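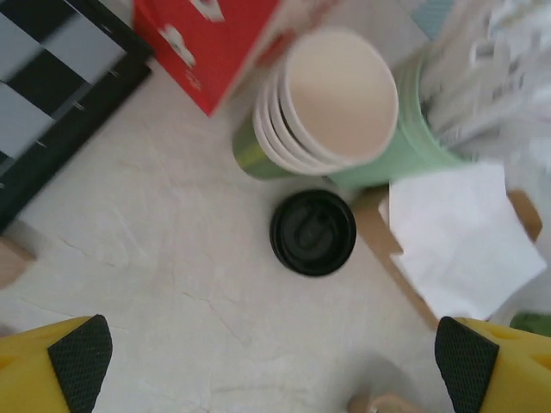 Wanted: people who like to cook and eat with strangers

The Escobedo Supper Table is looking for new home cooks to join us for our next season, which runs through June. We get together in the big kitchen on Lullach Street, cook one long meal from scratch, and then sit down and eat it (usually much later than planned, and always with too much bread!).

You don't need any training. Our best cook last season had never made a soup before she came to us, and now she has strong opinions about leeks. What we do ask is that you can come to at least 5 suppers, that you're happy to chop onions for 70 people, and that you'll try a dish you've never heard of.
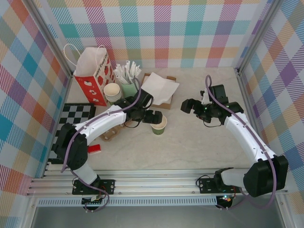
There are 8 places open. Each cook gets a partner for the first two suppers, someone who knows where the good knives live and how to talk the old oven into lighting. After that you pick your own station: stove, salads, baking or dishes. Yes, some people really do choose dishes, and they have the best music.

We pay a thank-you of $240 for the season, plus all your meals and a box of leftovers to take home. Dodura Bakery gives us flour and Metska Farm sends whatever is ripe, so the menu changes right up to the last minute, and we love it that way.

To join, write a few lines about a meal you still think about and send them to Arnout Van Dijk at the kitchen office by 28 October 2021. Tell him about any allergies too. Couples, roommates and grandparents are all welcome to sign up together.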